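Setting up and checking the two-arm cell for flat items

This page is for people who take over a small cell with two arms on one rail. We use the Trosis arms with Jelto fingers, but the steps are almost the same for other arms of this size. Last change: 4th May.

Before you start

Switch off the motor power and leave the control boards on. Wipe the floor of the cell with a dry cloth. Dust makes thin paper items slide in a different way each time.

Step 1. Check the rail brackets

Try to move each base bracket by hand. If it moves even a little, tighten the bolts from the inner side to the outer side. Then write the distance between the two brackets in the log. Ours must be 560 mm.

Step 2. Check the finger pads

The pads should close flat against each other, without a gap at the tip. For this check, close the gripper on something thin made of metal and pull softly. If it turns between the pads, clean them with a damp cloth and try again. 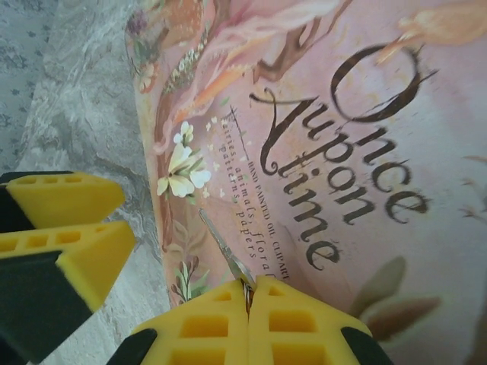

When cleaning does not help, replace both pads of the same gripper together. One old pad and one new pad will never close straight. After the change, run the zero routine in Nullow and save the new value under the name of the arm, left or right.

Step 3. Check the cables

Move each arm slowly to its farthest point and look at the cable on the outside of the links. It must have a free loop at the shoulder and must not pull on the wrist.

Step 4. Bring both grippers to the middle

Start the program "meet" at low speed. Put a flat printed item in the center of the floor and keep one hand near the stop button. 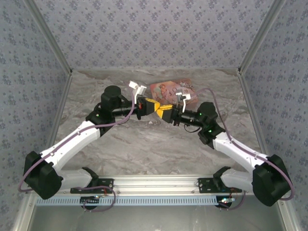

Which speed should I use the first time?

Use 100 in the speed field, and stay with it until the arms have met several times without contact. The normal value is 560 too, so do not mix it up with the rail distance in the log.

Step 5. Test with a small book

A book with a picture on the cover is good for this, as you can easily see when it has turned. Let one gripper hold the edge and the other one only touch. If error 93 comes, the holding force is too low.

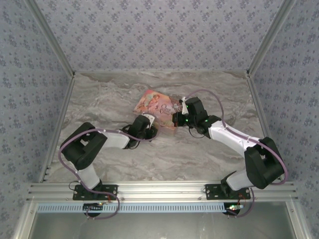

Step 6. Save the settings

Save the file with both arms in the rest position and copy it to the Hartono folder. If the program asks for a port, it is 1021.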